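Lesezeit: 2 Minuten

Wir suchen Leute, die gern abräumen! Ich organisiere den Mittagstisch im Starnik, und für die Zeit bis Dezember fehlen mir noch sieben helfende Hände (na ja, eigentlich sieben Menschen mit je zwei Händen) für die Stunde nach dem Essen. Wer schon mal bei uns war, kennt das: Die Teller sind leer, alle reden noch, und auf den Tabletts liegt, was eben so übrig bleibt.

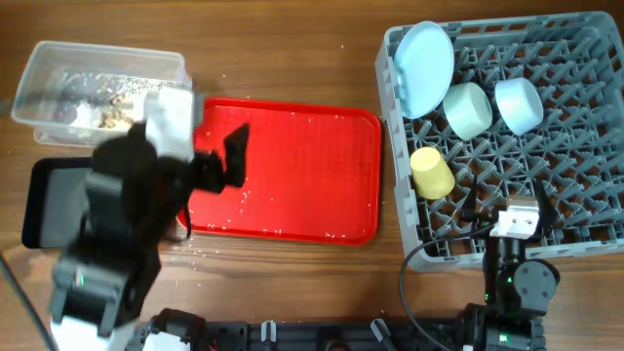
Was ihr macht: Reste in den Behälter, Servietten und Verpackungen weg, Geschirr in den Ständer, Krümel vom Tisch wischen. Vorkenntnisse braucht ihr keine, ich zeige euch beim ersten Mal alles selbst. Wir sind etwa 20 Gäste pro Mittag, das ist gut zu schaffen und meistens ziemlich lustig.

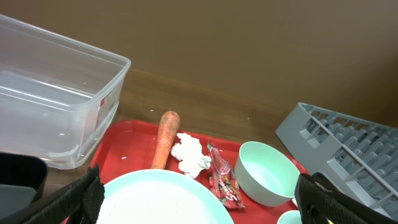
Rotes Tablett mit Teller, Möhre und Serviette, rechts der graue Geschirrständer

Dafür gibt es ein warmes Essen und 400 Euro im Monat auf Minijob-Basis. Feste Schuhe wären gut, Schürzen haben wir. Schreibt mir bis 31.5.20 ein paar Zeilen, gern formlos, oder werft einen Zettel in den Briefkasten am Eingang – bitte Telefonnummer dazuschreiben, die fehlt immer!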